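Jamham Family Calendar
Household Guide, Section 3: Setting Up Celebration Days

This section explains how to add birthdays, seasonal holidays, and lighthearted occasions such as Backwards Dinner Night to a household calendar. Complete Section 2 (Creating a Household) before you begin. The person who created the household is the organizer. All other members are guests until the organizer changes their role.

3.1 Before You Begin

Have the following ready:
The household name and the organizer's password.
The birth month and day of each family member. A birth year is optional.
A phone, tablet, or computer with the current version of Jamham installed.

Note: Celebration days are stored with the household and not with the device. A day added on one device appears on every other device the next time it connects.

3.2 Adding a Celebration Day

1. Sign in as the organizer.
2. Open the Household menu and select Celebrations.
3. Select Add a Day.
4. Choose Birthday, Holiday, or Just for Fun. Birthdays repeat every year. Holidays follow the regional list chosen in Section 2. Just for Fun days occur once unless Repeat is turned on.
5. Enter a title of no more than 146 characters, including spaces.
6. Choose the month and day.
7. Select Save.

The new day appears with a colored ribbon. If the ribbon is gray, the day has been saved but no members have been assigned to it. Continue to 3.3.

Caution: Deleting a repeating day removes it from all past and future years, along with any notes and guest lists attached to it. Deleted days cannot be restored. To skip a single year, open the day and select Skip This Year.

3.3 Assigning Members and Surprises

1. Open the day and select Members.
2. Check the name of each person who should see it.
3. To keep a day hidden from the guest of honor, turn on Surprise next to that person's name.
4. Select Done.

A member marked Surprise does not see the ribbon, the title, the shopping list, or any reminder until the morning of the day itself. The reveal time is set to 6:00 a.m. and may be moved later. 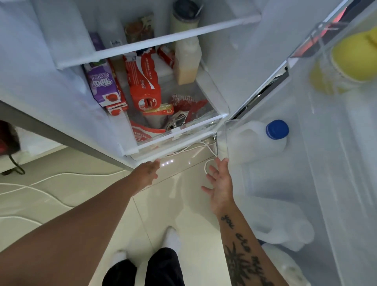

Members who share a single tablet should each have a separate sign-in. Surprise settings apply to the member and not to the device, and a child who opens the calendar under a parent's name will see everything the parent sees.

Note: The organizer cannot be surprised under the standard settings. If the celebration is for the organizer, another member must first be given the co-organizer role. A household may have no more than 2 co-organizers at one time. Once the role has been assigned, the co-organizer may create the day under Private Planning, which the organizer's own account does not display.

3.4 Setting Reminders

1. Open the day and select Reminders.
2. Select Add Reminder. Each day may have up to 3 reminders.
3. Enter the number of days in advance.
4. Choose who receives the reminder.
5. Select Save.

For parties that require mailed invitations, a first reminder 17 days in advance is recommended. Just for Fun days usually need only one reminder, on the evening before.

Caution: Reminders sent by text message display the title of the day on a locked phone. For surprise events, use a plain title such as "Errand" and place the details in Notes.

3.5 Using an Idea Pack

Idea packs contain party games, printable cards, and simple menus prepared by our contributors. The Bilard pack, edited by Oranuch Yensuk, covers indoor games for mixed ages. The Henare pack, edited by Kiri Rewi, covers outdoor gatherings.

1. Open the day and select Ideas.
2. Select a pack, then select Preview.
3. Check the activities you wish to keep.
4. Select Attach to Day.

Attached activities may be edited freely. Changes affect only your household's copy. Review each menu for ingredients that members of your household must avoid. Allergy information entered in member profiles is not checked against idea packs.

3.6 If a Day Does Not Appear

Confirm that the device is connected and that you are signed in under the correct name. Select Refresh in the Household menu. If the day is still missing, ask the organizer to confirm that your name is checked under Members. For a Holiday entry, also confirm the regional list.

Continue to Section 4, Guest Lists and Replies.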